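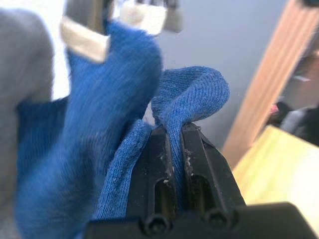

Descaling on a schedule
Posted in July by Lamptey

Our tap water tests at 21 grains of hardness. At that level the kettle grows a crust in two weeks and the shower head loses half its jets by the end of a season.

I stopped going by looks and started going by volume. The kettle gets citric acid every 118 boils, one tablespoon per quart, left for 20 minutes and rinsed twice. Vinegar also works but the smell stays in the lid gasket.

The shower head comes off at 2,000 gallons on the bathroom meter. Soak it face down and work the nozzles with a thumb. A pin widens the holes and the spray goes crooked.

The water heater is a separate problem. Flushing it through the drain valve moves loose sediment only. Anything baked onto the lower element stays there until the element is pulled.

Recent posts
Reading the Brostia water report
Zirnoline test strips, second batch
Replacing a fill valve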